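Thursday, late. Posted by the author of the Tu planner notes

Okay, a thread on pushing. I've been heads down on Tu (our little push planner) for most of October and it has finally reached the stage where I want to tell everyone on the tram about it. You're not on the tram, so you get it here instead.

The problem sounds like nothing. There's a pile of small pieces on a board, there's a gap at the front, and there's an arm with a flat pusher on the end. Get the pieces through the gap. No grasping, no picking one at a time. Just shove!

Except shoving a pile is a lovely mess. Push one piece and you've pushed its neighbour, which leans on two more, and the far side of the pile goes somewhere you didn't ask it to. I adore this stuff. Every contact is a tiny argument about friction.

Our old planner, Stovumgate, tried to track each piece as its own object. Fit a circle, give it an ID, predict where it ends up. Beautiful on a sparse board. In a tight pile the IDs swapped all over the place and the plan was built on gossip.

Tu doesn't bother with IDs. It treats the pile as a blob of stuff — an occupancy grid, 200 cells across, each cell holding how much red the camera thinks is there. A push is then a thing you do to the grid. Much simpler, and so much faster to roll forward.

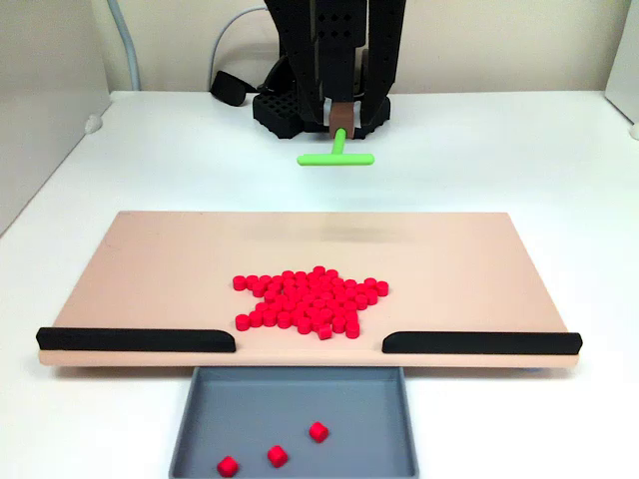
Three in the tray, most of the pile still up on the board.

I like the star layout because it's rude to the planner. The points stick out in different directions, so the centre of mass tells you very little about where the edges are. An early version of Tu aimed for the middle every time and left the points behind like crumbs.

What it does now: sample 156 candidate pushes (start point, heading, length), roll each one through the model, score the resulting grid, keep the best one. Run the first part of it, look again, replan. Bog-standard sampling MPC, if you know the term. If you don't: guess a lot, peek often.

The score is the bit I fiddled with longest. Straight-line distance to the gap is a trap, as the rails on either side are real walls and straight lines don't care about walls. You'd get a push that looked brilliant on paper and jammed everything up against the left rail.

So the cost is now distance *along the board* to the gap, with the rails baked in as obstacles. Same idea as flood fill in a maze. You compute it once per setup and every cell just knows how far it has to go. I was grinning for an entire afternoon after that one went in.

Second term: spread. If a push gets a couple of pieces closer but flings the rest out wide, that's a bad trade, and the planner needs to feel bad about it. Too much weight on spread, though, and it fusses around tidying the pile forever. Mine was very house-proud for a while.

Perception! The colour helps enormously. Red on pale peach is about as kind as thresholding gets, and the green crossbar is easy to mask out so Tu doesn't plan around its own tool. (Ask me how I learned to mask out the tool. It kept trying to push itself.)

The awkward pieces are the tipped ones. From the camera, a short cylinder lying at an angle shows its side as well as its flat face, so it takes up a different patch of pixels and the grid sees a different amount of stuff. It might also roll, and a blob model has no idea what rolling is.

For now I handle that by being humble: anything whose outline looks off gets a wider uncertainty smear, and pushes near it are shorter. Not clever. I'd love to hear from people who've done proper mixed sliding/rolling models that still run at a decent rate.

Speed, for those who asked: a full replan takes 131 ms on the bench machine. Moving the rollouts into one batched call is what got it there. If you're looping over candidates in Python, please go and treat yourself to an afternoon of batching. It's the best feeling.

Tooling shout-out to Ukuvholm, our log viewer, which now scrubs the predicted grid and the camera grid side by side. I found 33 runs where the model was confidently wrong in the same direction, all long pushes. Crossbar yaw was off in the calibration file. One number! Fixed before lunch.

Next up is learning the push model from those logs in place of my hand-tuned one. I've got a small conv net half working, and it's already better at the outer edges of a pile and oddly worse in the dense middle. Suspicions welcome.

Code for the cost map is going up on the Surnanach page once I've cleaned out the swearing in the comments. If you try it on your own board — different shape, different gap, lentils, whatever — please send me your weird failures. I collect them.

Contact | © Surnanach | Back to top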